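Shared equipment center for small electronics shops: who owns the gear if a member drops out?

Posted in Small Manufacturing > Grants and Shared Facilities
2026-01-21

Windbridge_Dan

We're a five-person shop that builds control boards for greenhouse equipment. Last September we were talked into joining a group of similar outfits in Vullircombe that wants to set up a shared test and assembly center. The pitch is that the regional development office pays for most of the expensive stuff (X-ray inspection, a thermal chamber, a decent reflow line) and the members put in the rest and then book time on it.

I liked the idea a lot better before I read the paperwork. The draft application is 68 pages, of which perhaps two concern what happens after the ribbon is cut. There's a special company to be formed, each member buys shares in it, and the company holds title to everything. Fine. But one of the larger members, Andeo, is already making noises about building its own lab, and if they go, a big piece of the member money goes too.

What I can't work out:

If a member leaves, do they get their contribution back, and out of what? The company won't have any cash. It'll have a thermal chamber.

Does the grant office want its money back if membership falls below the number we promised?

And can we sell hours to non-members to cover the gap, or is that the sort of thing that gets you a letter?

I've asked our group's consultant, who told me these were "implementation stage matters." He's paid at the application stage.

3 replies

Marion MacKinnon

I spent longer than I'd like on the board of a shared facility much like yours, so let me take these in the order that will upset you least.

Selling hours to outsiders is usually allowed, and many programs quietly expect it. What they care about is that members get priority and that outsiders don't pay less than members do. Look in the guidelines for a heading like "user charges" or "utilization." If there's a percentage cap on outside work, it'll be there. If there isn't, write your own into the operating rules before someone at the grant office thinks of a worse one. Ours was capped by the rules and we never came within shouting distance of it, owing to a booking system that frightened people.

Clawback is where you need to read slowly. Most grants of this type have a minimum number of members at the time of final approval, and a second, separate condition about keeping the facility in use for its stated purpose over a period of years. Those are different things and they have different consequences. Dropping a member after approval may mean nothing more than a notice and an updated list. Letting the equipment sit idle, or selling any of it without written consent, can mean repayment. In our agreement the equipment couldn't be sold, leased, pledged or moved to another building for five years. We once needed permission to shift a solder paste printer across a hallway, because the hallway was technically in the neighboring unit. It took eleven weeks and a floor plan.

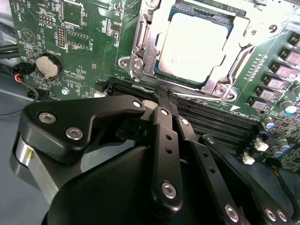
As for a member getting their money out, the short version is that they mostly don't, and you should say so in writing now while everybody is still being charming. What worked for us was a clause in the shareholders' agreement that a departing member could sell its shares only to the other members or to a replacement approved by them, at face value or less, with the company under no obligation to buy. Two firms left in my time. One found a replacement on its own. The other sulked for a year and then sold to the rest of us for a token amount and an agreement to stop emailing.

The clause you want for Andeo in particular is a lock-in. Ask every member to commit to a minimum spend on booked hours each year for the first three years, whether they show up or not. If they're serious, they'll haggle over the number and sign. If they already have drawings for their own lab, you'll hear that their lawyers have concerns. Either way you find out before the application goes in, which beats finding out afterward from the local paper.

One more, since you didn't ask. Look at who pays for maintenance contracts. Grants love buying machines and can't stand servicing them. The annual contract on the X-ray unit was our single largest bill after wages, and it appeared nowhere in the project report, where operating costs had been estimated by someone with a sunny disposition.

Get a lawyer who has set up one of these before. A general business lawyer will do a perfectly nice job on the share structure and miss the grant conditions completely.

colombo_boards

just dont join. we were in one of these and the reflow oven was booked solid by the same two companies every single week, we got Friday afternoons. ended up paying a contract assembler and it was cheaper than the membership. 371 boards in our best month and the center did maybe none of them

also the coffee machine was a members contribution in kind and he took it with him when he left so there's your answer on who owns what

Ferrite Bill

Marion's answer is good, but I'd be careful with one point. The bit about selling shares at face value or less depends on how the company is set up. If your group goes with a cooperative or a nonprofit form, there may be no shares to sell at all, only a membership that ends, and the contribution stays put by law. Check which one the program insists on. Some only accept one form and the group finds out after printing the stationery.

On the outside work, ask about tax before you set prices. Member hours and outside hours can be treated differently, and it's dull to fix later.

I'd also ask for the consultant's fee terms. If he gets 100 percent on submission, he has told you everything about his interest in the implementation stage. We split ours, half on submission and the rest at final approval, and he turned into a much more curious man. He even came to look at the building.

I disagree with the post above about staying out altogether. The booking problem is real, but it's a rules problem. Put a ceiling on how many prime hours any one member can reserve ahead of time, and release whatever isn't confirmed by the end of the previous week. We did that after a few months of exactly the same complaint. The grumbling moved to parking.

Windbridge_Dan

Thanks, all. Marion, I raised the minimum spend idea on this morning's call. Andeo said they supported it in principle and would need to run it past their lawyers.

I've found the disposal clause too. It's in an annex, and ours is seven years. The consultant says he'll send me a note on the company form by the end of the week, and I've asked him for the maintenance quotes while he's at it. He wanted to know which machines. I sent him his own equipment list.

Marion MacKinnon

Seven is long but not unheard of. Ask whether it runs from the approval date or from commissioning, as there can easily be a year or more between the two, and get the reply by email.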